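Agata Marras
2 Sep 2023

Print this page | E-mail this thread

OK so I finally finished the Drollbridge book on tracking filters - all 36 chapters, if you count the appendices, and I do because I suffered through them. A few thoughts while it's fresh!

First, the De Luca chapter on clock drift is worth the price alone. I've been fighting drift between our radar and our acoustic mics since April, and she gets through it in six pages. Six! With a worked case you can type in yourself.

The Akis chapter I liked less. Lots of lovely math, but he assumes every sensor tells you how wrong it might be. Ours don't. Ours just send a number and hope for the best (the Ivmont units are the worst for this).

Someone asked if you need much probability going in. I'd say a decent undergrad course gets you through the first 7 chapters. After that keep a reference handy - I had three open on the desk most nights.

Also the index is a mess. "Gating" sends you to "validation region," which sends you right back to "gating." I laughed, then I got annoyed, then I made my own on sticky notes.

Tags: Signal Processing, Books & Reviews

Next up I'm redoing our mic array test using her drift correction, with up to 3 stations running at once. If the numbers look any good I'll post the plots here - and if they look terrible I'll probably post those too, so you can tell me what I did wrong.
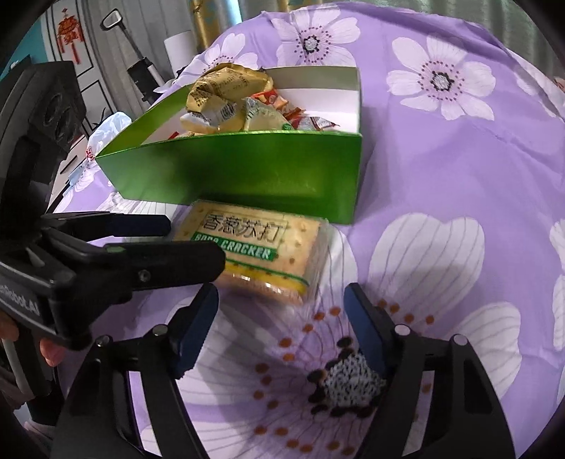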